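Ticket 3666: backing tracks drop out in Act Two
Opened by: Corentin Bodin
Show: The Unholm Lantern (musical, large cast version)
Status: Open

Hi again, it's me with the school musical! We've licensed The Unholm Lantern from Tredell for our spring run, and the rehearsal tracks were perfect all the way through Act One. Act Two is where it goes funny. Track 14, "Down to the Ferry," plays fine until the second chorus and then I get dead air for a couple of bars before it picks up again, a beat behind where it should be. My ferryman keeps singing right through it, bless him, but the chorus falls apart every time.

What I've tried so far:

Downloaded the whole set again from my account page. Same gap, same spot.

Played it on my own laptop and then on the old desktop in the music room. Same on both, so I don't think it's the sound board (which dates from 1992 and gets blamed for everything).

Turned off the crossfade in the player. That fixed a little click between tracks 11 and 12 that I hadn't even written in about, so thank you to whoever put that tip on the help page. No change to 14.

Tried the vocal guide version of the same number. That one is fine! No gap at all. So it's only the performance track.

Update, 5 December 2018

Got your reply, thanks. You asked for the file length, and mine shows 3:12 where your list says 3:16, so I guess four seconds went missing somewhere. You also asked which edition I have. The script says Holroyd revision on the title page, but the piano score doesn't say Holroyd anywhere, and the ferry song has an extra verse in the score that my kids don't have in their scripts. Could I have a mixed set?

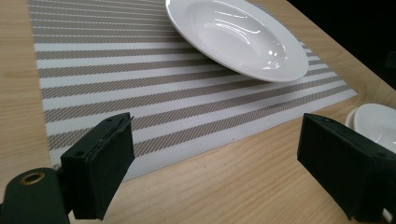

I went through the license email again last night and the order number is 1715, if that helps you see what was shipped. It was for 30 scripts and one piano score, plus the tracks. If the score is the odd one out I'm happy to mail it back, but please don't swap the scripts, the cast has already marked theirs up in pen.

One more thing while I have you. The Grornenmont scene has a thunder cue in the script and I can't find it anywhere in the download. Is that a separate file or do we make our own? We have a very keen sixth grader with a metal sheet, so either is okay, I'd just like to know before tech week.

Leaving this open until I hear about track 14. Email is best, I can't pick up during rehearsal.

Corentin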